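# How to prepare an office floor for working with a robot

I wrote these steps for the people at our Sternatthorpe office, and later the Vasteswood office asked for them too. You do not need technical knowledge. You need one morning and some patience with your colleagues.

## 1. Talk before you move anything

Tell everybody which tasks the robot will take and which tasks stay with people. In our case the robot takes fetching and tidying. Reception and the post stay with us. Put this on one sheet of paper, with the name of the person who answers questions.

## 2. Clear the carpet

Walk through the room and look only at the floor. Loose cables are the first thing to deal with. Push them to the wall or tape them flat.

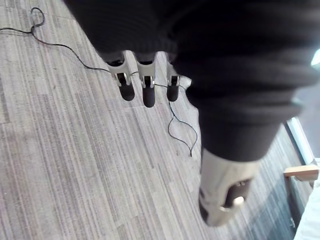
Chairs are the second thing. People move them all day without thinking, so we agreed to push every chair back under its desk before leaving it. It sounds small, but it was the rule most often forgotten in January.

## 3. Choose the handover table

Select one table where the robot and the people put things for each other. Keep 91 cm of free space on the side where you stand. Do not use this table for coffee. 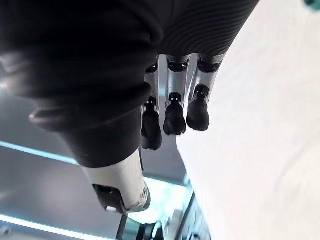 *The hand beside the white surface, fingers pointing down.*

Put items near the edge, one at a time, and take your own hand away before the robot begins. If you changed your mind, press stop first and then reach. Never reach first.

## 4. Learn to stand near it

New colleagues often stand too close, or they go to the other end of the office. Both make the work slow. We do 4 short practice sessions with each person, in normal work shoes, on the normal carpet. 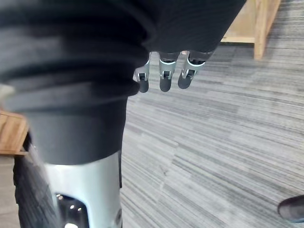
In the first session you only watch. In the second you walk past. After this most people stop looking at the hands and look again at their own screen.

## 5. Write down what changed

Keep a notebook by the door. Ours, which Ornent printed for us, has 124 pages. Write what the robot did for you and also what new work it gave you. My colleagues from El Sherbiny wrote that they walk less but wait more, and we changed the timetable after reading it.

Read the notebook together every second week. If a task went back to a person, cross it out on the sheet from step 1 and print the sheet again.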